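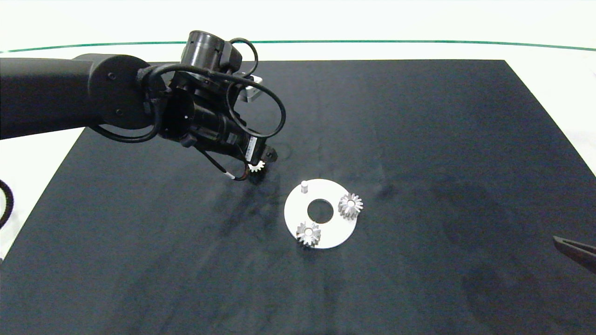 Danora gear bench – demo day and hands-on visits

Gear assembly cell, tabletop size. Available for demos at our Saltville shop, or we come to you if you're within driving distance (ask first, the van is shared).

What it does on demo day: picks up small metal gears one by one, carries them over to a round white plate on a black mat and sets them down. You can stand right at the table. Bring your own gears if you like, see sizes further down.

Last open house was in March. More than 40 people through the door, two groups, morning and after lunch. Morning group was mostly repair shops and a couple of teachers from the county tech program. Afternoon got busy and we ran over. Sorry to anyone who waited by the coffee.

Precious Adams ran the bench. Volkan Polat took questions on the software side, which is Podico 2, same release customers get. No special demo build. People asked that a lot so putting it in writing.

What visitors wanted to know

Can it feel the gear? It knows how far the fingers have closed and how hard the motor is pushing. So it can tell a gear from nothing, and a big gear from a small one. It can't feel teeth.

Does it mesh them by itself? Depends on the pair. Straight teeth, yes, with a small wiggle move on the way down. Tapered teeth take more setup and we would rather do that with you on the phone then have you guess.

What about a bore with a flat in it? Needs to line up with the shaft. The wrist camera looks at the bore before placing and turns the gear to suit. Good light matters more than anything here – shiny steel throws streaks and the camera reads those as edges if your lamp is in the wrong spot.

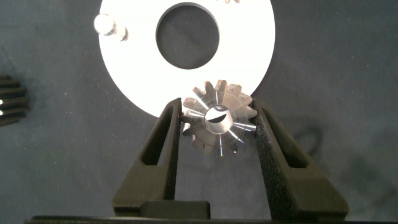 Fingers are the slotted kind, black, tapered to the tip. The slot lets them give a little. Spare pair ships with every bench. Swapping takes a hex key and a few minutes, Precious did it twice for the afternoon group without stopping the talk.

Quick specs

Gear size: 27 mm across max with standard fingers
Reach over mat: 76 cm
Power: regular wall outlet
Mat: included, dark, replacement mats sold seperately
Lint roller: not included, buy one

Booking a visit

Saltville shop, weekdays, 9:30 am or 1:30 pm. Small groups work best. Closed-toe shoes please. Kids fine with an adult, stay behind the tape when the arm is moving.

Email Saadet Bayram at the front desk with how many are coming and what parts you work with. If you have drawings send those too. Parts by mail OK, a week ahead, label the box DEMO or it ends up in repairs.

Customers of Öztürkmen: your service plan covers one visit per bench. Barış Eren handles those, go straight to him.

Next open house not set yet. Probably after the new fingers are in stock. Get on the list and you'll hear first.

Prices – by quote only, depends on fingers, camera and whether you want the training day. Nurhan Bozkurt does quotes, usually same afternoon.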